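Saturday open day at Tindus: notes for the ten-minute slot

Start when the doors close, 10.15. Say hello, point out the fire exit, then straight in. The demo is groceries into bins, and I love it because everyone in the room has put shopping away.

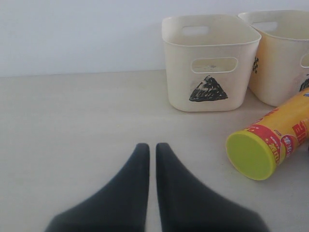

Gaetano Negri

Slide one. Ask who has dropped a tube of crisps. A tube on its side wants to roll, so the arm has to choose where to pinch and how hard. Let them look at the marker shapes, the triangle above all. Plain pen on cream plastic, and you can tell the bins apart from the back row!

Slide two. Talk about tilt. People watch the fingers, but the angle of the tube over the rim is the lovely bit (pause here, let it sink in).
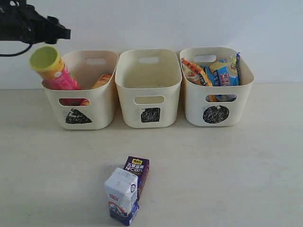
Vitale asked at the rehearsal whether a softer bag would be harder than a stiff tube, and said we should let visitors guess before we tell them.

Good idea, so do a show of hands. Then explain that a bag changes shape under the grip and a carton doesn't much. Mention the Brerkum visit, where we had 38 people and far too few chairs. Slow down on this part, I always gabble it.

Slide three, the view from the wrist. Children get this one straight away.
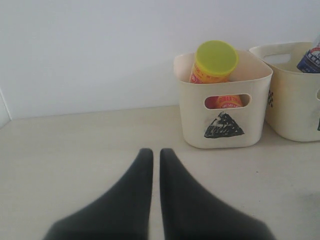 Wrist view: tube in the triangle bin

Say that the small camera travels with the hand, so the bins swing about as the arm moves. Tridusmont will run the live version afterwards, up to 6 visitors at a time.

Last slide, then questions. Leave it up while people come forward.
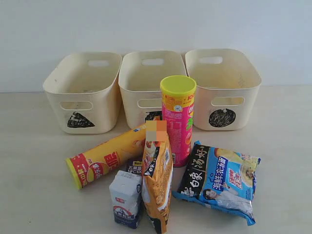
Three bins and the shopping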